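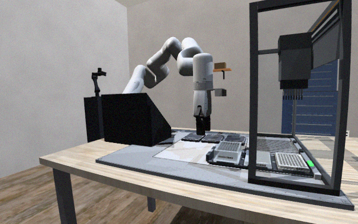 Beca Powell told me, after reading my first draft, that I had the whole thing backwards and that people don't put their trays at the far side of a bench to keep them safe, they put them there to keep them theirs. Her remark has stuck with me through every rewrite of this section, so I'm going to start with it and work back to the data.

4.2 Where the trays end up

Most of what I know about shared benches comes from the diaries. Nine people at the Plirnarthorpe teaching lab kept one for seven weeks, and between them they wrote 900 entries, which is a lot more than I asked for (one person wrote a full page about a missing pen). I had told them to note only two things: where they set their trays down at the start of a session, and where the trays were when they came back from a break. They gave me that, plus complaints, sketches, and one decent recipe for lentil soup.

The pattern I noticed first was the far side. Trays set well back on the tabletop, as in Figure 3, came up again and again, even from people who said in the entry interview that they hated stretching for things. I went into this with a simple idea borrowed from kitchen studies, where the things you use most drift toward you over the course of a day. I expected the same drift here. I got it for notebooks and tape and for almost nothing else.

Figure 3. Trays toward the far side of a light wooden table.

My first explanation was spills. If you write near the front, your elbow lives there, and a tray near an elbow is asking for trouble. That's a fine story, and three of the diary keepers told it to me in nearly the same words. But it doesn't fit the entries from the evening sessions, when people often had a bench to themselves. Alone, with the very same elbow, they let their trays creep forward. Put a second person on the bench and back the trays went.

That's where Beca's point comes in. A tray at the back edge reads as parked. Someone walking by will move a tray that sits in the middle of a bench without a second thought, and I've done it myself more times than I'd like to put in print. Khải Bùi, reading the same entries separately from me, marked every mention of a tray being moved by somebody else, and hardly any of his marks fell on trays that had started at the back. We disagreed on a handful of entries where the writer was vague about who did the moving, and we left those out.

I should say something about labels too. The Prasard site asks everyone to put a name on every tray, and I had hoped this would let me pull ownership apart from position. It sort of did. Of the 100 Prasard entries I coded by hand, the ones with named trays still leaned toward the far side, though less strongly than at Plirnarthorpe. People there seemed to trust the label up to a point – and then shove the tray back another few inches anyway. Fusine has the same labeling rule, but the benches are pushed against a wall and the far side means something different when no one can walk along it, so I've kept those entries for section 4.4.

One more wrinkle. At Hứa the group works standing up, and standing changes what counts as a reach. Their entries talk about corners much more than front and back. I tried folding corners into the far-side category and it made the table a mess, so they stay separate, and anybody who wants to combine them can do it from the coding sheet in the appendix.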